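Bilavum refurbishing works

The Bilavum works is a computer refurbishing and parts recovery shop in Campos, operated since its founding by the Surnov company. It takes in retired desktop computers from schools, offices and libraries, and either puts them back into service or strips them for parts. It is best known locally for the slow and fairly good-natured way in which robot arms were brought onto its benches, beginning with one trial cell and growing to cover a good part of the sorting and unloading work.

The benches

For most of its history the shop did everything by hand, and a person starting on a Monday could expect to spend the whole week bent over open towers, unplugging cables and lifting out memory. The robot benches kept much of the old layout. A case is laid on its side with the panel off, so that the board, the power supply and the drive bays can all be reached from above, and a fixture plate sits close by.

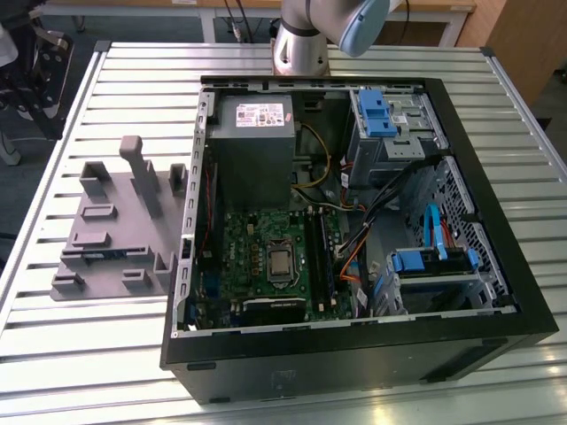
An opened desktop tower on a slatted worktable, with a fixture plate to its left and a robot arm behind.

The plates are a favourite topic among the staff, who draw up new versions themselves and will happily argue over the height of a post or the width of a slot. In a busy month the works handles 938 machines, compared with almost 600 before the change.

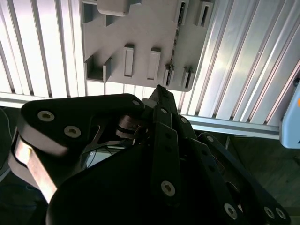
Effects on the staff

The shop employs 40 people, the same number as before the arms arrived, though what they do all day has shifted a good deal. Sore wrists and shoulders, once the usual complaint at the end of a shift, are mentioned less often. Several bench hands retrained as cell minders, a job that means watching two arms at once, clearing jams and deciding what to do with a case that has been bent or oddly wired - there are always a few.

Not everybody took to it. Some of the older hands missed the chatter of the long shared bench, and the minders' work was found to be tiring in its own way, with more standing and more waiting. Surnov answered with shorter turns at the cells and a return to hand work every afternoon, an arrangement later copied at its smaller Restano branch.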